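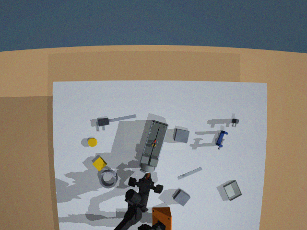

How does a robot arm know what to do?

A robot arm has motors and joints, but it can't do anything useful until it has software. Software is the set of instructions a computer follows. This page is about the software that helps a robot arm find an object, pick it up and put it somewhere else.

The arm and the objects around it are not real. They were drawn by a computer program called a simulator. A simulator works a bit like a video game. It has its own floor, its own light and its own gravity, and things in it can fall over or bump into each other.

Why practise in a simulator?

Robel Gashaw writes robot software at a company called Omora. His team uses a simulator called Vumura. If the software makes a mistake in Vumura, nothing breaks. The team presses a key and everything goes back to where it started.

A simulator can also run faster than real life. One night last December, Robel's team left Vumura running and it tried the same job 200 times. In the morning they looked at the ones that went wrong. There were 105 of them, so there was plenty of work to do that day.

Step 1: Finding the objects

The first part of the software is called perception. Perception means working out what is there and where it is.

You can look at a cube and know straight away that it's a cube. A computer gets a picture made of tiny coloured dots called pixels. Each pixel is stored as numbers. The software has to work out which pixels belong together and what they are showing.

Colour helps. The yellow cylinder and the yellow cube are easy to pick out from the pale mat. But they are the same colour as each other, so the software needs to look at shape too. From above, the top of the cylinder is a circle. The cube has straight edges and corners.

The grey things are harder. There are two grey cubes, a grey ring and an open grey box, and the gripper is grey as well. Then there are the shadows. The arm makes a big grey shadow on the mat, and the software must learn that a shadow is not something it can pick up.

Step 2: Working out where things are

Finding the cube is only part of the job. The software also needs to know its position. It does this with three numbers: how far across, how far forward or back, and how high.

It also needs to know which way the cube is turned. Neither the yellow cube nor the lower grey one is sitting square. If the gripper came down at the wrong angle, it could hit a corner and push the cube away.

Step 3: Making a plan

Planning is choosing how to get from one place to another. Think about reaching across the dinner table for the salt. You move your arm so that it doesn't knock over a glass. You don't have to think very hard about it, but a robot does have to work it out.

Suppose the job is to put the upper grey cube into the open box. The planner might come up with something like this:

1. Open the gripper.
2. Move until it is over the cube.
3. Turn to match the cube's sides.
4. Go down.
5. Close the gripper.
6. Lift up high enough to clear everything else.
7. Move over the box, go down and let go.

That makes 7 steps for one small cube. The planner also checks each step to see if any part of the arm would bump into something. The gripper might be clear of everything while a joint further down is about to hit the long grey bar.

Step 4: Moving the motors

The part of the software that moves the arm is called control. The plan says where the gripper should be. Control tells each motor how much to turn.

While the arm is moving, control keeps checking. Where should the joint be? Where is it now? If there is a gap between the two, control turns the motor a little more or a little less. Then it checks again. This is called a feedback loop, and it happens many times every second.

You use feedback too. When you ride a bike, you feel it start to lean and you steer to stay up.

Which objects are hard to pick up?

A cube is a good object to start with. It has flat sides that a two-fingered gripper can press on. The hammer-shaped tool is more difficult. Its head is at one end and its handle is long and thin. If the head is the heavy end and the robot holds the far end of the handle, the tool may tip or slip.

A ring gives the software a choice. It can grip across the outside, or put one finger in the hole and one outside. Martim Veloso, who works with Robel, spent four weeks on rings alone.

Try it yourself

Put a cup, a spoon and a small box on a table. Ask a friend to be the robot and close their eyes. Tell them how to pick up the spoon and put it in the box. You can only use these words: left, right, forward, back, up, down, turn, open, close and stop.

Swap places and have another go with the spoon pointing a different way.

Words to know

Simulator: a program that copies how things move in the real world.
Perception: working out what is there and where it is.
Planning: choosing the steps and the path.
Control: making the motors follow the plan.
Gripper: the part of a robot arm that holds things.

Page last checked 09/08/2026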